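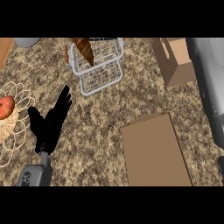
Štěpánka Sokol asked last Friday why we teach on a simulated worktop at all, if the arms in the Nevlow lab are free until June. A dropped apple costs nothing in software. Lab apples come out of my budget.

Week 4: teleoperation. Record 28 demonstrations each, with both arms logged even when one of them idles. Pauses count as data – the policy will copy your dithering faithfully.

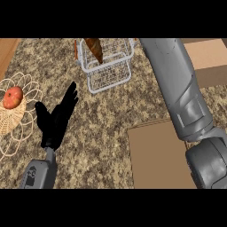
Surely slower is safer, one of you wrote on the Curna forum. Up to a point. Keep each run under 60 seconds and discard any you'd be ashamed to see repeated.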